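How to Coil a Cable So It Does Not Tangle

A cable is a bundle of thin metal wires inside a soft plastic cover. The wires carry electricity or signals. The cover keeps the wires apart and keeps them safe. Both parts can bend, but they can only bend so far. If a cable is folded sharply in the same spot many times, the wires inside start to break. This can happen even when the cover still looks fine.

Why cables tangle

A cable has two ends and a long middle. When it is dropped into a box, an end can slip through a loop in the middle. Each time the box moves, this may happen again. A longer cable makes more loops, so it has more chances to form a knot.

Twist is the other cause. Wrapping a cable around your hand adds a small twist with every turn. When you let go, the cable tries to untwist, and it curls up on itself.

The figure eight

In a figure eight, the cable crosses over itself in the center. The first half of the shape adds a twist one way. The second half adds a twist the other way. The two twists cancel out, and the cable lies flat when it is opened again.

What to do

1. Ask an adult to unplug the cable at both ends.
2. Lay it on a clear part of a table in one big, loose loop. Undo any knots.
3. Hold one end. Guide the cable back and forth in a figure eight, keeping the curves wide.
4. Stop when a short piece is left. Wrap it around the middle 3 times, but do not pull it tight.
5. Set the bundle down flat.

Words to know

Conductor: a material that electricity moves through easily. Copper is one.
Insulation: the cover that electricity does not move through easily.
Grommet: a ring or lining set into a hole. In a desk, it gives cables a smooth way through the top.

Store coiled cables in a dry place, one bundle to a bag. Write on the bag what the cable connects to. Thin cables need the same care as thick ones. 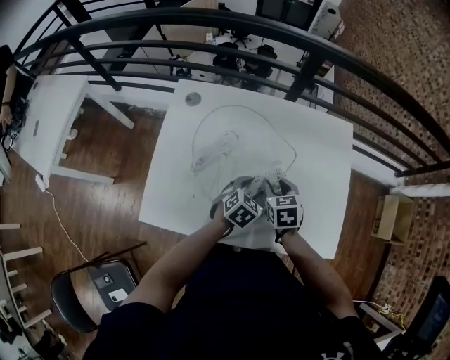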